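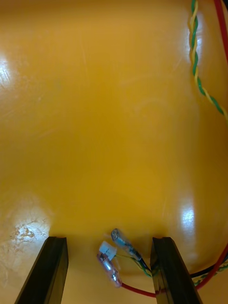

Two crimp connectors, one blue and one pink, between the open fingers.

Workshop tips: teaching the arm to handle wires
October 22, 2019

In our workshop at Hanside we teach small wiring jobs to the arm by remote control. I wrote down what helped me in the first 145 runs.

Come to the connector with the fingers wide open, and stop before you close. Look which way the sleeve is lying. If it lies diagonally, turn the wrist first and close after.

Hold the sleeve, never the wire. A thin wire slips, and then the arm learns the slipping too.

Shiny plastic is difficult for the wrist camera. Move the lamp until the glare is away from the part you want to pick. Old scratches do not matter so much.

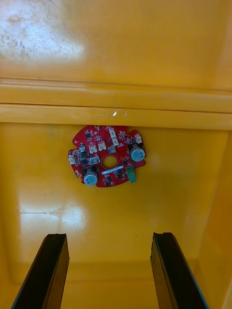
Before you go near a circuit board, keep the fingers well below it and wait there for 3 seconds. I start every run from such a place. Tall parts like capacitors are easy to hit from the side, so I come straight and slowly.

If you make a mistake, do not repair it in the same run. Delete the run and begin again. I kept too many bad ones in the beginning and had to sort over 2,000 files by hand in December.

Write the wire color in the name of the run. Liang, our file program, sorts by name only.

Rest your hands often. When I am tired I pull on the wires.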